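Prara (software)

Prara is a task planning and control program for two-arm robots that work on a shared table. It was written at the Zorel laboratory by a small group led by Ryszard Górecki. The name is used both for the planner itself and for the set of tools delivered with it. The first public version is dated January 17, 2023.

Overview

Prara receives a goal in the form of a short text, for example a list of articles and the place where each of them should stand. It divides the goal into steps, gives every step to the left or the right arm, and sends the motion to a lower controller called Qin. The controller works with a period of 2 milliseconds. The planner is much slower and makes a new plan every 40 milliseconds, or earlier when the perception module reports that an article has moved.

Perception

The perception module, Pornel, joins the images of a head camera and of fixed cameras beside the table. Clear plastic is the most difficult material for it, and for this reason the usual test of Prara is made with drink bottles and a transparent rack. Pornel does not try to rebuild the full shape of a bottle. It looks first for the cap and the label, and it estimates the axis of the bottle from these two parts. The training set of the released version has 860 labeled recordings.

Bottle rack task, with a pink basket on the same table:
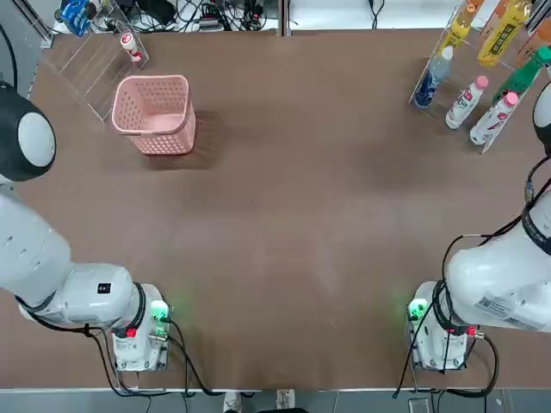
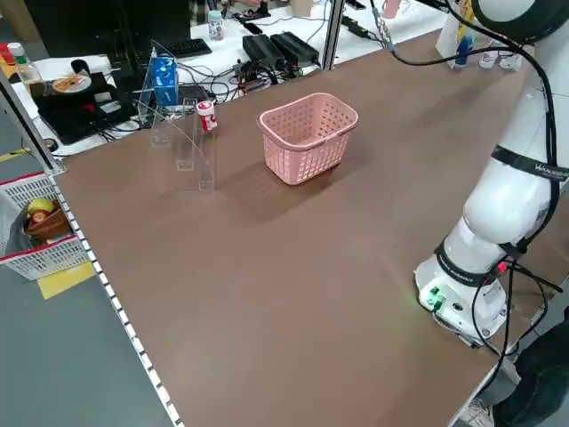
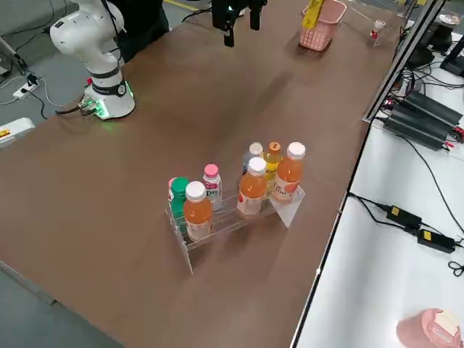

Stanisława Borkowska has objected that the planner treats the two arms too equally. In her opinion one arm should keep the right of way until its step is finished, and the present method, where the priority is calculated again with each plan, makes the arms hesitate when their paths cross. Górecki answered that a fixed priority was tried in December and that it made the waiting time longer when the leading arm had a difficult grasp. The question stays open, and the program now has a setting for both methods.

Planning method

Every step is described by a condition before it and a condition after it. If the second condition is not met, the step is repeated up to 4 times, each time with a different angle of approach. After that the article is marked as blocked and the planner continues with the next one. Blocked articles are tried again at the end of the task.

Tools

The package includes a log viewer, a calibration program for the cameras, and a simulator without contact forces. The log viewer can show the plan and the recorded images on one time line. Configuration files are plain text, and a change in them is read only when the program is started again.

See also

Qin (controller)
Pornel
Motion planning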